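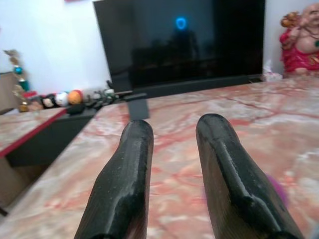 A marble tabletop at Natolden Stone.

About Natolden Stone

Natolden Stone cuts, finishes and installs natural stone for homes, hotels and public buildings. The company was founded by Wiremu Partington, who trained as a monument mason before opening a small yard on Holgate Road. He remains managing director, and the yard is still our main place of work.

Our early business was in gravestones and church repairs. Over time, architects began to ask us for window sills, stair treads and fireplace surrounds, and later for counters and tables. Interior work now makes up the larger part of our order book, although we continue to accept memorial commissions and keep a separate drawing office for them.

Stone is bought by the block or by the slab. Our buyers inspect each lot in person and keep a written record of the quarry, the bed and the date of cutting. Clients are invited to visit the slab hall, where 403 slabs are stored upright on numbered racks, and to mark the piece they wish to have used. A reserved slab is held for 20 working days while drawings are approved.

The Mancuso workshop, named for the family that owned the building before us, houses sawing and edge polishing. Carving and lettering are done by hand in the adjoining rooms. The Skoletti showroom is open to the public on weekdays until 4:30 p.m. and by appointment at other times.

We take on 3 apprentices each June. The program combines bench work with classroom instruction in geometry, drawing and safe lifting, and apprentices complete 900 hours of supervised practice before they may work on a client's order.

Requests for estimates should include a dimensioned sketch and the address of the site. Repair inquiries should be sent to the Holgate Road office.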